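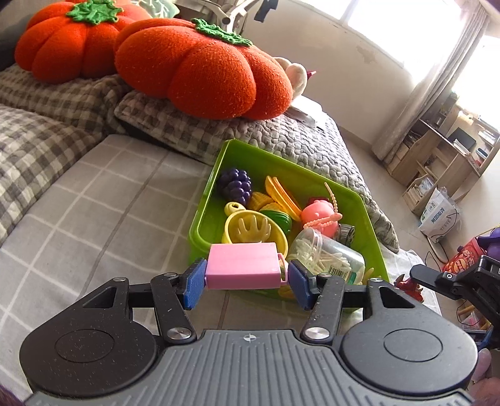
Calloway Toy Library to Open Second Lending Site in Skadon

CALLOWAY – Dec 8, 2020 – The Calloway Toy Library announced today that it will open a second lending site in February, extending its free membership program to families in Skadon and the neighboring communities to the east. The new site will occupy the former reading room of the Skadon Civic Building on Ovano Street and will operate under the same lending rules as the main location in Calloway.

The library currently holds 3,091 catalogued items for children from infancy through age eight. The collection includes puzzles, building sets, pretend food and kitchen toys, ride-on toys, musical instruments and board games. Items for the Skadon site will be drawn from the existing collection and from a new purchase supported by a grant from the Skastard Family Fund.

“Families in Skadon have been driving to Calloway for years to borrow toys, and many more have told us that the trip was simply too long,” the library said in a statement. “A local site allows them to take part on the same terms as every other member household.”

Under the membership program, each household may borrow toys for a period of four weeks, with one renewal permitted if no other member has placed a hold. Large items, such as play tables and ride-on toys, are lent for two weeks and may not be renewed. There is no charge for membership, and the library does not collect late fees. Households that lose an item are asked to report the loss so that the catalog can be corrected.

The Skadon site will open with 124 boxed sets on its shelves – each packed with a printed contents card – along with a smaller selection of single items. Members at either location will be able to place holds on the full collection. Transfers between the two sites will take place weekly, and requested items will be held at the front desk for seven days.

All returned toys are checked against their contents cards, cleaned and inspected before they are lent again. Hard plastic items are washed with soap and water and air dried. Fabric items are laundered. In keeping with current public health guidance, returned items are also set aside for a waiting period before they go back on the shelf. Members are asked to return toys in the bag or bin in which they were lent and to leave the cleaning to library staff.

Borrowing at both locations will be by appointment through the winter. Pickup windows at Skadon will be offered on weekday afternoons and Saturday mornings, with 64 appointments available each week. Browsing inside the building will not be permitted at first. Members may choose items from the online catalog or ask staff to prepare a selection suited to a child's age and interests.

The library is accepting donations of toys for the new site. Donated items should be complete, in working order and free of small parts if intended for children under three. Wooden puzzles, play food, dolls and construction sets are especially needed. The library is unable to accept stuffed animals, car seats, cribs or battery-operated toys with missing covers. Donations may be left at the Calloway location during regular hours.

Registration for Skadon households opens in January. Current members do not need to register again and may change their pickup location at any time by contacting the front desk.

About the Calloway Toy Library

The Calloway Toy Library is a nonprofit organization that lends toys, games and learning materials to families with young children. It is supported by individual gifts, local grants and an annual contribution from the Town of Calloway.

Media inquiries: Communications Office, Calloway Toy Library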